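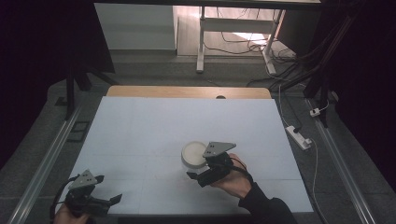 Two Tillent grippers at the board, with a lidded container between them and the far edge of the table.

Tillent Hand Gripper Set
Sold in pairs, left and right
By Traso

Hi, I'm Catrin Foulkes, and I look after the Tillent line at Traso. I write these pages myself, so if something is missing or makes no sense, that's on me and you can email me directly.

The Tillent is a robot gripper you hold in your hand. You put one in each hand, or give one each to two people, and you do the job the way you'd normally do it: pick up the jar, turn it, set it down, pass it over. The movement gets recorded, and the recording is what you use to teach a robot arm the same job. No one has to write code and no one has to drag an arm around by the wrist all afternoon (I've done that, my shoulder still remembers).

The reason I like selling this thing so much is who ends up using it. On most automation jobs I've worked on, the people who knew the work best got shown the machine on the day it was switched on. With the Tillent they're the ones holding it from the first morning!

How it went at Acheampong

Acheampong fills and packs small tubs and jars, and 41 people work on their packing floor. They wanted a Vostera arm to take over the worst of the line loading, the bit where you lift one container after another onto the belt and your wrists hate you by lunch. Naa Arthur runs that floor and she had one condition before she'd sign anything, which was that her own packers would do the teaching, on paid time, during the day shift.

So that's what we did. We took over a table in the back, set the board on it, and people came over in pairs for an hour at a time. I figured we'd need a long warm-up and we really didn't. Ezequiel Sandoval has been on that line longer than the line has been in that building, and he had the feel of the jaws before I'd finished explaining them. He also told me, pretty quickly, that we were teaching it wrong. We'd been coming at the container from high up near the lid. He said you go low, at the base, or the lid works loose and you've got a mess on the belt. We threw out the whole first batch of recordings and started over his way.

By the end they had more than 1,000 good passes saved, across every size of container they run. It took 3 weeks of part days. You could do it faster if you pulled people off the line full time, but Naa didn't want to, and I think she was right.

What's different for the packers now

The arm does the loading. The packers check seals, handle the odd orders and mixed boxes, and sort out whatever the arm sets aside because it isn't sure. Two of the old loading spots are gone, and the people who worked them moved to checking at the same pay. That was agreed in writing before we started, and I'd push any customer of ours to do the same. If you leave that talk until after the arm is running, you'll have a floor full of people who don't want to teach it anything, and I wouldn't blame them.

It hasn't all been smooth. Thabiso Sibiya, who does the evening shift, told me checking is harder on the eyes than loading ever was, and that the first month felt slower and lonelier than before. They swap stations every couple of hours now and he says it's better. He also asked for the arm's speed to be something the shift can turn down without calling a supervisor. It's a knob on the Vostera stand, so that was an easy yes.

And when a new container shape comes in, they don't wait for me. They get the grippers out of the cupboard and record it themselves.

The gripper itself

Each one has two black fingers and a triangular gray metal plate on top. The small holes in the plate are for mounting whatever you need up there. We leave that open on purpose, as every shop seems to want something different on it. A thin cable comes off each gripper to the recorder. You'll want to let it lie loosely over the back of your hand and arm, and after ten minutes you stop noticing it.

The fingers come off with a hex key, which is in the box. Soft tips are extra. If you handle anything glossy or slick, get the soft tips, please, and save yourself the phone call.

The board

The board is a separate item. It's pale, flat, and lightly marked into panels, so you can say "start in the second panel from the left" and everyone means the same spot. Plenty of people skip it and use a bare table with tape. That works too, I just find folks get tired of re-taping. It wipes clean with a damp cloth. Don't use solvent on it or the lines will fade.

Setting up your space

Any steady table will do. Leave room for two people to stand or kneel next to each other without bumping elbows, and keep the light even if you can. Direct sun moving across the table during the day gave us real trouble at Acheampong until Haf Pugh, our install tech, got fed up and hung a curtain. Run your power before people start, and keep it off to one side.

Wear sleeves that stay put. Floppy cuffs catch on the fingers.

What you get

One left gripper and one right gripper
Two cables
Recorder box with power supply
Hex key
Printed quick guide (four pages, large type, I fought for the large type)
Half a day with Haf, at your place or by video

Board, soft finger tips and spare cables are on the accessories page.

Price

The pair is $2,000 with everything listed above. Shipping is extra. We also rent by the month if you only have the one job to teach, and if you end up buying, we take the first month's rent off the price.

Things people ask me

Will it work with an arm that isn't a Vostera? Often, yes. Send me the model before you order and I'll check with Haf. Some of the older arms can't read the recordings without a converter and I'd like you to know that before you pay.

Do I need two people? No. One person can hold both, and for small stuff that's usually easier. Two is good when the reach is long or when one person is feeding the other.

How strong do you have to be? Not very. It's a light squeeze. The packers at Acheampong with sore hands preferred it to the real job, and I was very glad to hear that.

Can left-handed people use it? Sure, either gripper can be run on its own.

Is there a waiting list? Sets ordered now ship in December. Rentals are quicker, so ask.

To order, or to borrow a set for a few days and let your own people try it, write to me at Traso and tell me what you pack, lift or sort. Photos of your line help a lot. I'm at my desk from 8 a.m. and I answer everything the same day unless I'm out at an install.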